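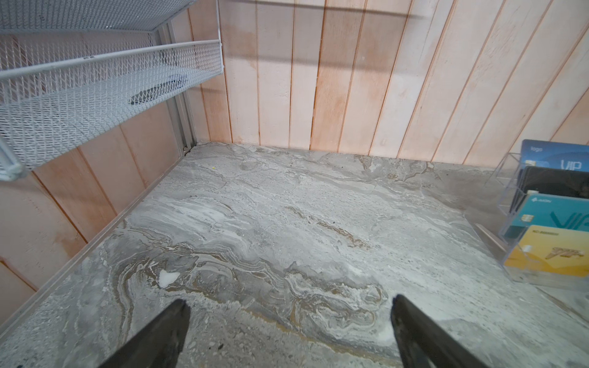 Wanted: shop people to help us find out if robots can tidy a counter yet

I run the trials side of a small outfit called Dillent, and I'm looking for people who have stood behind a counter for a living. Phone shops, stationery shops, pharmacies, hotel front desks, the membership desk at a gym -- all good. You don't need to know a thing about robots. I'd almost prefer it if you didn't!

My question is a simple one and I've been chewing on it for a couple of years now. Can a machine do the fiddly little chores that eat up a shop worker's day? I don't mean welding or moving pallets. I mean putting the cards back in the holder, the boxes back where they go, the booklet back with the other booklets. My own answer so far is "some of it, slowly, and please don't rush me." But I built my opinions sitting at a desk, and I'd like to hear from people who built theirs at a register.

What you'd be doing

You'd spend your session at one of our two benches. We call them Pilex and Ivico (don't ask, the names came with the shelving). Each bench is set up like a corner of a shop, with mesh baskets on the walls and a counter to work on. You do a chore your way first, at normal speed, talking out loud about what you're doing. Then you watch the arms have a go at the same chore and you score it. Was it done the way you'd want it done? Would you have to go back and fix it? Would you leave it alone in the shop while you went on break?

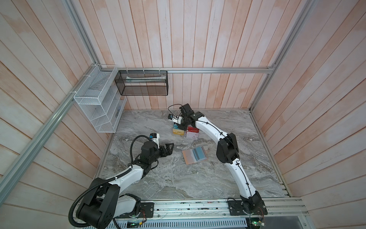
Small boxes and a booklet on the counter, with the wire baskets on the walls behind.

Boxes are where people tend to be kind to the machines. A box has flat sides and it mostly stays the shape it was when you picked it up. I've had visitors say "well, that's that job gone" after watching for a minute. Then I ask them to find me a basket, a box and a booklet that all have to end up in the right place facing the right way, and they get a lot more careful.

Cards are another story. You know how a stack of plastic sleeves sticks together, and you sort of blow on it or rub it with your thumb? You have a thumb. I bring this up because our last scorer, Noboru Ebihara, ran a collectors' counter for years, and he filled half his sheet with notes about sleeves. Those notes changed how we write the tasks, and that's the kind of help I'm after.
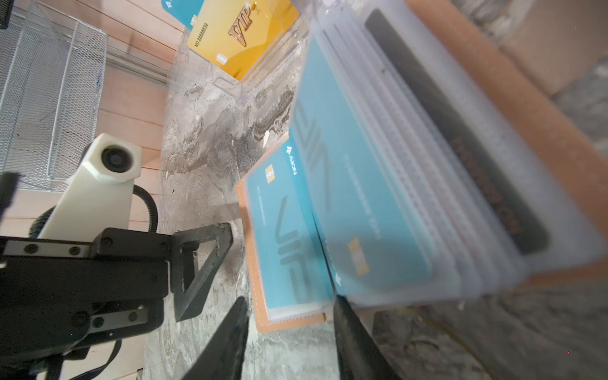

The card binder, open, with a teal card in its left page and more sleeves to the right.

Who I'd love to hear from

Anyone with a year or more of counter, stockroom or front desk work, now or long ago. Left-handers, please, we're short of you. People who think this whole thing is silly are very welcome too, as long as you'll write down why. You should be okay standing for 30 minutes at a stretch, and okay reading small print on a card.

We have room for 40 people. Each session runs a morning or an afternoon, and it's paid, same rate for everyone, with bus fare on top. If you get on well with it there's a part-time job as lead scorer starting in March, and I'll be picking from this group. The lead scorer would go through our backlog with me. We've got 591 attempts still waiting for a human opinion out of a little over 4000, and I can't face them alone.

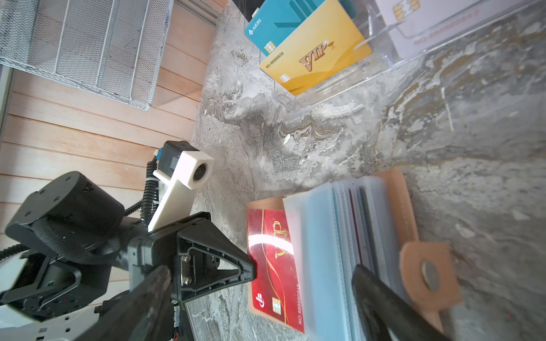
Card wallet open beside the clear holder. Left pocket: one red VIP card.

Where and how

We're upstairs in the Sulemana building, second door after the elevator. To sign up, send me a few lines about the work you've done and the one chore you'd hand to a machine tomorrow if you could. Skip the resume. Tell me mornings or afternoons, and if you have a friend from the same shop, come together -- the arguments are useful. Leave your questions below and I'll get to them.

Comments (5)

tillgirl_m
Nine years at a pharmacy counter. I would hand over facing the shelves at closing time. Sending you an email tonight.

Rusty P.
Does warehouse picking count or do you want strictly shop floor?

Dillent trials
@Rusty P. Stockroom and warehouse both count, send it over!

oldstamps
I'll believe it when one of these can put a card in a sleeve without bending the corner. Are you taking retired people?

Dillent trials
@oldstamps Yes please. And bring that sentence with you, I want it on the score sheet.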